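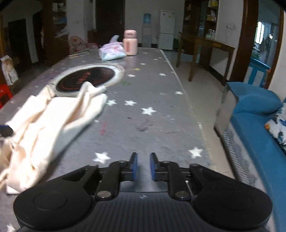
Can any robot fold laundry at home yet?

latora_mom
I've got a family of five and a pile that never shrinks. Saw a clip of a machine folding towels and now I want one. Is anybody selling something that works, or should I check back in ten years?

endville_dan
Depends what you mean by works! Cloth is the hard part, it never lands the same way twice, so a gripper has to find a corner in a heap of folds before it can do anything useful. The shop I work at moves 637 boxes a shift with one arm, no trouble, and that same arm is hopeless with a rag. I'd wait.

vakeck77
My cousin paid 2,000 for a folding gadget (you clip each shirt on yourself). It took 11 minutes to do a small load and jammed on anything with a hood. She sold it for 400.

sudsy_b
get a robot vacuum, love mine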